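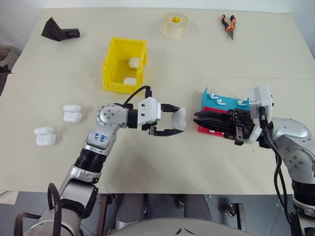
Electric Mobility / Interviews

Candmont wants to sell its charging stations to small carriers

The charging company Candmont has closed its first larger financing round and will use the money to build charging places for electric vans and light trucks. The lead investor is the family company Buschmann, which until now was mainly known for its parking garages. We spoke with Lumturie Grgić, managing director of Candmont, in the office in Flurkham where the company moved in October.

Grgić worked for many years in the purchasing department of a truck dealer before she started Candmont. She says that the idea came from the customers there. "They came in and asked for the price of an electric van, and the price was not the problem any more. Then they asked where they should charge it at night, and we had no answer. We sold them a diesel again."

Large logistics companies have their own depots and can order a strong grid connection, even if they must wait for it. A carrier with four vans often has no depot. The drivers take the vehicles home and park them on the street, or the owner rents a piece of a yard from somebody else. Candmont rents land close to industrial areas, installs the chargers and gives each customer a fixed place for the night. The customer pays a monthly amount per vehicle, with the electricity up to a certain limit included.

The first site, in Flurkham, has 40 charging places and is fully rented. With the new money the company wants to reach 148 places, spread over 4 sites. Grgić doesn't want to name the amount of the round, and Buschmann also keeps it private. "It is enough for these sites and for the people we need to run them," she says. "It is not enough to make stupid mistakes, and I find this quite healthy."

Why did she choose an investor from the parking business and not one of the funds that are active in electric mobility? Grgić talked with several funds, she says, and the conversations were friendly. Most of them wanted a plan with 1000 places within a short time. "I could write this plan in one evening. But I would not know how to get the grid connections, and I think they also did not know it. Buschmann asked me in the first meeting what we do with snow. They know what it means to own a piece of asphalt."

Part of the agreement is that Candmont may look at land which Buschmann already owns. Two of the planned sites will be on such land. The rent is the same as for any other tenant, Grgić says, and this was written in the contract because the minority shareholders asked for it.

The chargers themselves are rather slow. Grgić sees this as normal for her customers, who come back in the late afternoon and leave again at five in the morning. "A van that stands for eleven hours doesn't need a fast charger. It needs a charger that works." Only two places in Flurkham have a higher power, for drivers who have a second shift. They must be booked with the app before six in the evening, and there is regularly some discussion about who was first.

The software comes from Fidell, a small supplier that also makes booking systems for boat harbors. It divides the available power over all connected vehicles and looks at the departure time that the driver has entered. In the first months this did not always go well. Some drivers never changed the departure time from the standard setting, and their vans were charged too late. "We had three angry phone calls in one week, and they were right," says Grgić. Now the system remembers the usual time of each driver, and sends a message if something looks strange.

About competition she is calm. The big charging networks build along the highways and at supermarkets, and in her opinion they have little interest in a customer who wants the same place each night. She is more worried about the time that a grid connection takes. For the third site the request was sent in more than a year ago – there is still no date. Candmont is now looking at a battery on the site, so that it can start with a smaller connection. The calculation is not finished.

Does she drive electric herself? Grgić laughs. "Since two years, yes. But I have no place at our own site. They are all rented, and my own employees refused to make an exception."

The second site should open before the summer, also with places for light trucks. The company has nine employees at this moment and is looking for two technicians and one person for customer service.

Related items
Used electric vans: prices fall again in second quarter
How long do you wait for a heavier grid connection?
Leasing or buying: what small carriers choose
Bus operator delays order for electric coaches
Harbor towns test shared charging for boats and vans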